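Why we stopped trimming the demos

31 August 2019

I promised a write-up of the trimming test back in June and then let it slide, so I'm putting it down before I forget the details.

The question was a small one. When we record demonstrations with the hand-held grippers, people pause. They line up the fingers, wait, think, then go for the handle. Our habit had been to cut those pauses out before training, on the theory that a policy shouldn't learn to stand still. The scripts that do the cutting came over from the Rorava project and had never been tested on doors and drawers.

We used 759 demonstrations of cabinet tasks. One policy was trained on the full recordings. The other was trained on the same recordings with every pause longer than a set limit removed. Same network, same number of training steps, same seed. Each policy then got 50 trials on the cabinet, with the starting position changed between trials from a list we had written out ahead of time.

The untrimmed policy finished 38 of its 50. The trimmed one did worse, and most of its failures looked alike. It closed the fingers early, a little in front of the handle, and then pulled on nothing. My reading is that the pause before a grasp is where people make their last small corrections, and our filter counted those corrections as standing still. The speed limit in the filter was set too high for that kind of motion.

I also went through the trimmed files by hand and found 404 cuts that fell right before the fingers closed. That took two evenings and I don't recommend it, but it made me more sure of the explanation than the success rate did.

There are some things I would do differently. Fifty trials is thin. One seed is thinner. And all of this is on one cabinet, with bar handles on the drawer and the doors, so I can't say much about knobs.
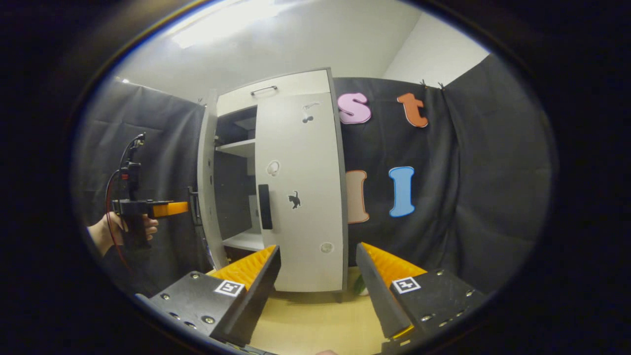
Doors also turned out harder to score than drawers. A drawer is open or it isn't, more or less, but a door can swing a little and stop, and we had to settle on an angle that counted. We picked one before the trials and stuck to it, even where it felt harsh.

For now the trimming step is off by default in the Clandau branch. If you pull the latest version and want the old behavior, the flag is still there. Next I want to try slowing the filter down instead of dropping it, so that it only removes the stretches where the gripper is fully at rest. The drawer recordings should be enough for a first pass at that, and I'll post the numbers when I have them.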